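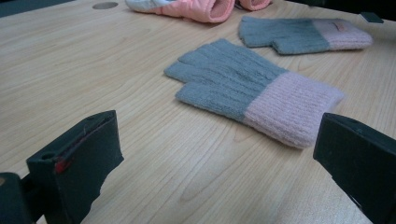 4. Washing knits and padded mitts

Applies to the Plornico compact washer, February 2019 edition.

4.1 Turn the dial to Delicate. The panel also offers "Wool Care", which in our trials ran the same program under a nicer name.

4.2 Set the spin to 640. The brochure says knits can take more. Ours came out a size smaller, so suit yourself.

4.3 Add up to 30 mL of liquid detergent. Ignore the line on the cap, which was drawn by people who sell detergent.

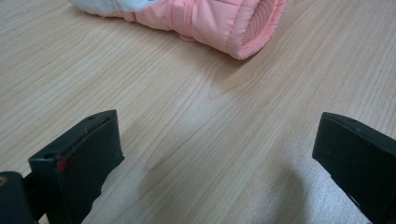

Padded items float, whatever the load sensor claims. Put a towel in with them and check the pockets. Siobhán Moynihan ran the sensor test with an empty drum and still got "Full load".

CAUTION: Do not use the Quick cycle for anything quilted. It rinses once, and the filling holds suds.

4.4 Dry flat, away from the heater. "Tumble safe" on a label is a hopeful phrase.

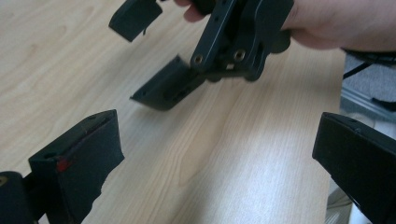 4.5 Wipe the door seal and leave the door ajar. The self-cleaning seal still grows mould in our experience.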